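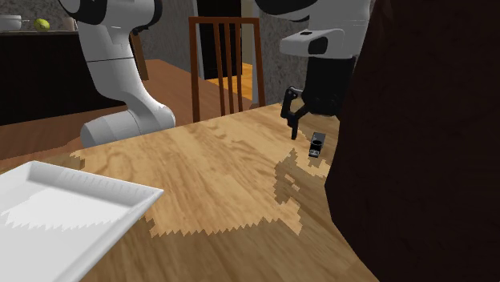
Grendari gallery: kitchen table tasks
Posted by Hiba Dabbas, 1/20/24
Filed under: Simulation, Planning, Perception

I have sat through a lot of demo reels for manipulation software, and most of them teach me one thing, that somebody has a good video editor. So when Maltstead asked whether the Ditley office would put up a gallery page for Grendari, our simulation and evaluation tool, I said yes on the condition that I could write the text under it. Marketing wanted "photorealistic" in the first sentence. It has been moved to the second-to-last one, where I argue with it.

Grendari loads a room, loads an arm, runs whatever policy or planner you hand it, and writes down what happened. Hartley is the motion planner we ship alongside. You can use one without the other. Several people do, and they complain less.

Kitchen table, arm over a small black object
Rendered in Grendari. The gripper is open, above and to the left of the object, with a white tray in the lower left corner and a chair on the far side of the table. A large dark brown shape takes up the right side of the view and hides part of the gripper.

I picked it for that brown shape. Ask a perception person for their favorite test image and you'll get an object sitting in the middle of a clear table. Half the gripper problems I get called about start with something big between the camera and the fingers. If your pose estimator wants to see both fingers before it will commit to an answer, it's going to have a bad day with a view like this one, and I'd like it to have that day in the simulator.

On the wood
Look at the grain on the near table. Light and dark tones meet in stepped, saw-toothed edges, and the inside of the tray does something similar where shadow meets light. A person reads past it in a second. A network trained on a few thousand renders with edges like those may decide they are the most interesting thing in the room. I have been told several times that texture randomization takes care of this. I have not been shown the run where somebody turned randomization off and compared, and until I am I'll keep asking.

On what the planner knows
Hartley never looks at pixels. It gets collision shapes and joint limits, and it returns a path or gives up. The chair and the cabinet in the back are just boxes to it, and the lemon on the counter isn't in its world unless you add it. Keep this in mind when a rendered image looks convincing: the prettiest parts of it may have no effect on the motion at all.

There is a flag for dumping the collision world next to the render. It is off by default. I have asked for it to be on by default since May and the answer is always that the files get large. They do get large.

On success rates
The number people quote for our tabletop suite comes from 400 episodes. Fine, that's a decent batch. But 27 of those were marked as successes by the automatic check and as failures by me when I went through the replays. In most of them the object ended up inside the target region and lying on its side. The check only looked at position. It looks at orientation now, the score went down, and we republished it with the old one next to it.

If you're comparing against somebody else's tool, ask to read their success function before you ask for their score. Ours is one short file. Read it and tell me what else it misses.

On timing
The planner call in this suite takes 52 milliseconds at the median on our test machine. That is with the world already loaded and the arm already near the table. The slow tail is much worse, and the tail is what stops a line. The log viewer shows the whole distribution if you click past the summary tab. I'd skip the summary tab.

On grippers that go through things
Contact is where I trust the simulator least. Small upright objects on a flat surface are easy to knock over in life and strangely polite in physics engines, depending on the friction value someone typed in and forgot. We keep 2 contact settings in the suite, stock and slippery, and a policy has to be reported on both. Some people send us only the stock numbers. We send the form back.

On replay
Every episode stores the seed, the joint commands, the planner's requests and its answers. What it doesn't store is the policy's internal state, so a replay can tell you the arm stopped short and leave you guessing why. I'd call it a decent flight recorder with the cockpit audio missing. A patch exists. It slows everything down and I'm not ready to recommend it.

Using the picture
You can reuse the render in slides or papers. Credit Maltstead and name the tool version. Please don't caption it as a successful grasp. It is one rendered instant with the gripper open, and a still can't vouch for what any policy does next.

Is it photorealistic? No. The room is recognizable as a kitchen, the arm looks like an arm, and whether that's enough for your vision model is something you have to measure on your own hardware with your own camera.

Comments and corrections go to the Ditley office, attention Hiba. If you have a failure we should be rendering, send the log along with the story.

Related pages: Hartley release notes / Success function source / Tabletop suite, full results / Known contact problems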